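January 31, 2023

Home late again, shoes off, tea made, and I promised myself I would write a real entry this time instead of three words and a grocery list. So, the grocery list first, to get it out of my head: dish soap, rice, the good crackers, something green. Now the day.

We are in the second week at the Witwood kitchen and I have become a person who has strong feelings about chopsticks. I would not have guessed it back in November, when I signed the Hendolby papers and pictured myself in some gleaming lab with a badge on a string. What I do is stand in a kitchen with a gripper in each hand and move household things from one place to another, over and over, so that a learning system can someday look at all of it and work out how it's done. I like it so much more than I thought I would! I come home with sore thumbs and a head full of small facts about how objects behave, and I find I want to tell people about them, and since everyone I know has politely had enough, I am telling you, dear notebook that goes up on the internet for my cousins to read.

The target for this household is 4,000 good examples across all the tasks. Good is the important word. Merrick is the name of the software that takes in what we record and checks it overnight, and Merrick has opinions. It throws out anything where I pause too long, or where I start before the tone, or where the two hands lose track of each other. In the mornings there's a list waiting of what got kept and what didn't, and I read it with my coat still on. This morning it had kept nearly everything from yesterday's cups and bowls, and I was so pleased I said "well, thank you" out loud to a laptop.

Then chopsticks. Oh, chopsticks.

The task sheet says it very plainly, the way they all do. Pick up from table. Bring upright. Place in holder with the others. Five words here, three words there, and you'd think it was nothing. But a chopstick on a tablecloth is a sly little object. It is thin and it is round enough to roll and it lies so flat that there's hardly anything to get hold of. With my own fingers I would slide a nail under one end and never think about it. With the gripper I have two pads and a squeeze, and that's the whole of my hand. All the cleverness I was born with, I've had to trade in for patience.

My first try this morning I came straight down on one from above and it shot across the cloth. Second try, same. I had this idea that I should be gentle, and being gentle turned out to be the trouble, for if you press too lightly the pads only nudge. You have to bring them down until they're properly touching the cloth, and then close, and let the cloth bunch a tiny bit. Once I had that, I had it for all of them. I did twenty in a row, each one clean, humming.

Then I tried being fancy and picking up a pair at once, which is on the sheet as its own variation, and that kept me busy until lunch. Two sticks never want the same thing. You pinch them and one turns and the other doesn't. You bring them upright and one slips lower. I've come to think you have to let them settle in the grip before you lift, a sort of breath, and of course I worried that Merrick would count my breath as a pause. I suppose I'll know tomorrow with my coat on.

Lunch was leftover noodles, eaten with a fork. I could not face it any other way.

In the afternoon Mahlet called to go over the week. Mahlet Sisay has the same job I have, in the Cotumdale kitchen across the river, and we compare notes most days. She's on drawers and cabinet doors, which sounds restful to me, though she says her shoulders would disagree. We talked for a long while about mistakes. When I started, I threw away every example where I fumbled. I'd drop something, say a word, stop, reset, begin again. It seemed only decent. You wouldn't hand in homework with the crossings-out still on it. But the guidance changed over the holidays, and now if I drop a thing and can pick it back up in one go, I'm supposed to carry on and let it stand. The thinking is that a system which has only ever been shown perfect pickups has no idea what to do when it misses. It has never seen anybody miss. So my fumbles are worth something now, provided I recover from them, and I can't tell you how cheering that is in a general way, on a gray Tuesday, at my age.

What you may not do is fumble on purpose. They were very firm about it in the training call, and I understand why, though I did ask. A pretend drop looks different from a real one. I tried it once just to see, off the record, and they're right, my hand gave it away, it was already moving to catch the thing before it fell. I'm a bad liar even with a gripper on.

Anyway! The other big subject is variety. You'd think once I'd learned the best way to do a thing, I should do it that way every time. I had to be talked out of that too. If all my chopsticks start from the same corner of the table, pointing the same direction, then what gets learned is that corner and that direction. So before each try I scatter. I've got quite a routine for it. I look away toward the hall, I drop them from a little height, and wherever they land, that's the problem I've been set. Sometimes they land nicely side by side and sometimes they land crossed like a pair of ankles, and the crossed ones are dreadful, and I have to do the crossed ones too.

The lights get changed as well. Morning with only the window, later with all the lamps on. I also move the holder about, nearer or farther, and it being glass, I'm told it is one of the harder things in the whole kitchen for a machine to make sense of. I believe it. By four o'clock it's one of the harder things for me.

I did get the pair working by the end, or at least working often enough that I stopped muttering. The knack is in the wrists. You start wide, much wider than you think you need, with the jaw open and square to the sticks, and come in slowly so both pads arrive together. If one pad gets there first it tips everything toward the other side and then you're chasing. 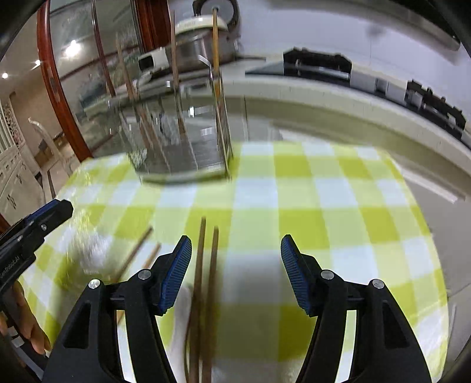
Mahlet thinks I come in too slowly, and that it would be better to do some at an ordinary kitchen pace, the speed of a person who wants supper, so that what's learned isn't forever creeping up on its chopsticks as though they might bite. She had gone through her own drawer examples from last week and said she could hear herself being careful, which is a funny way to put it and I knew exactly what she meant. Her plan is to do the first batch slow and then a batch at full speed and let Merrick sort it out.

I've thought about it all evening and I believe she's right, but I'm not going to like it. I am slow by nature. I was a slow eater as a child, I read slowly, I took four tries at my driving test and every one of them was marked "hesitant." It's strange to think of my hesitance going into the pot with everyone else's habits. Somewhere down the line there might be an arm in a kitchen, putting away the chopsticks with a little pause before it lifts, and that'll be me in there. I told this to my sister on the phone and she said please speed up, then.

So tomorrow's plan is as follows, and I'm writing it down so I stick to it. First thing, look at the list. If the pairs were kept, do up to 100 more in the morning, half of those quick. If they weren't, find out what Merrick minded, and I bet you it's the breath. After lunch, single sticks again but left hand only, as my left has been having an easy time of it and the numbers are lopsided. Then the spoon and ladle sheet, if I'm still standing. I have high hopes for the ladle. It has a hook on the end and a good thick handle, and after today I look at it the way you'd look at an old friend across a crowded room.

I should add, for my own later reference, that the grips do better when they've been wiped. I'd let them get a bit dusty over the weekend and blamed my technique for it. A damp cloth, then a dry one. I've put a note on the kit lid.

Also the strap on the right one rubs at the base of my thumb, so I've cut up an old sock and wrapped it. It looks ridiculous and feels wonderful. I may do the other side tomorrow.

It's past eleven and the tea's gone cold while I went on. I meant to write about Sunday and the soup, and the letter from the insurance people, but that'll have to wait. Need to remember to charge the kit before bed. I'm going to go do that now.

14 comments
6 shares

Recent entries
The cups and bowls are done (mostly)
A week of oatmeal, with complaints
What I packed for the Witwood kitchen
Cotumdale by bus, and getting lost on the way back
Soup, first attempt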